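Bench Notes: Handheld Grippers and Cloth
Posted 07/01/2026 by Sallida Workshop
109 shares | 4 comments

These notes cover the bench for the folding build at the shared shop on Fidutdale. The grippers are used by hand to record sleeve and hem moves, and the same finger geometry goes on the arm later. Most lost time in January came from the bench and very little from the code.

Table

Use a table with a dull finish. A glossy top throws the ceiling lights back into a wide lens and washes out pale cloth. If the finish is too shiny, go over it with a fine abrasive pad, wipe with a damp rag and let it dry overnight. Check for splinters by dragging an old nylon stocking across the surface in both directions. Anything that catches the stocking will catch a knit.

Cable holes in the top are fine as long as the cloth stays clear of them. A fingertip that drops into a hole during a slide will load the linkage sideways.

Backdrop

Hang black cloth behind the work area. Matte cotton or felt is better than satin. Clip it at the sides as well as the top, or it moves every time the shop door opens. Spring clips hold well on a thin rim. For a thicker rim use a small C-clamp with a scrap of cardboard under the pad. Check for gaps along the upper edge with the room lights on. A sliver of daylight is enough to pull the exposure down, and it changes through the afternoon.

Lint shows badly on black. Roll it before each session.

Fingers

Textured foam on the fingers grips cotton without marking it. Clean with isopropyl alcohol on a lint-free cloth. Do not soak the foam. Replace it when the texture goes flat at the tip, even if the rest looks good. Cut the new piece slightly oversize, press it on from the root toward the tip, and trim with a fresh blade after the adhesive has set. A dull blade tears the edge and leaves crumbs on the shirt.

Tip alignment: close the jaws on a strip of printer paper and pull. The paper should drag evenly along its width. If it swings to one side, loosen both finger screws, close the jaws, and retighten them closed. We use Marness threadlocker, the removable grade, one small drop per screw.

Markers

Print the square markers on matte stock. Leave the white border on when cutting, because detection fails first at the border. Stick them down flat with double-sided film and work out the bubbles with a card. Lamination film makes glare. Keep spares of each marker in a labeled envelope, and check the ID before sticking. Two swapped markers cost us a full set of 1512 clips, which loaded without an error and had left and right reversed.

Cable

Leave a loop at the top of the tool large enough that the wrist can turn fully without pulling on the connector. Route it down the outside of the forearm. A cable on the inside crosses the jaws as soon as the two tools come together. The Lim right-angle connectors last longer than straight ones on our bench, though they cost more and the latch is stiff when new.

Cloth

Wash new garments once before use. Sizing makes the fabric stand up in a way it will not after laundering. Lay the shirt face up, collar away from the operator, and smooth it from the center out with the flat of the hand. Polo knit is a good place to start. It is heavy enough to stay put and the collar gives a clear orientation. Dress shirts slide, and the cuffs are difficult until the finger pads are worn in.

Pinch the sleeve at the hem, lift a small amount, pause, then move. Lifting and moving at once drags the body of the shirt. Hold the second tool still and open over the body until the sleeve is clear.

Rest after 20 minutes. The trigger hand tires before you notice it, and the pinches start to land short.

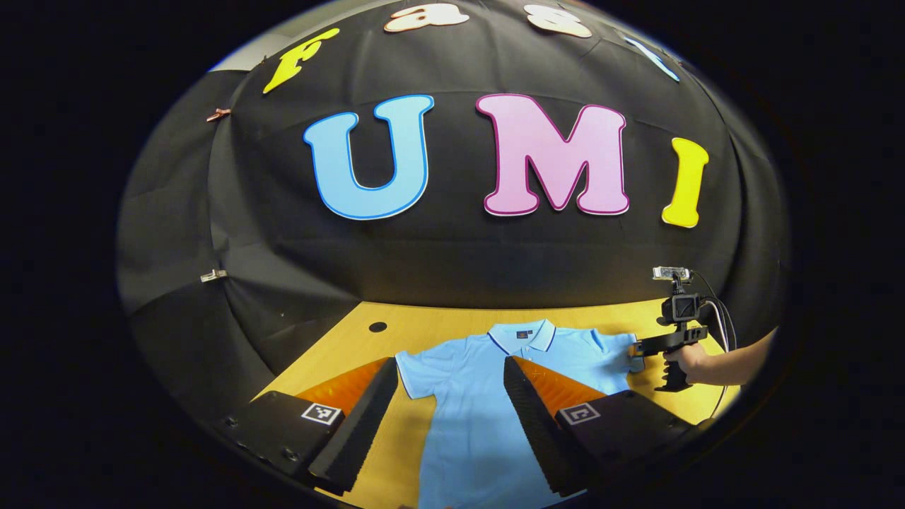
Store the tools with the jaws open. Foam left compressed overnight takes a set, and the tips will need to be checked again with the paper strip before work.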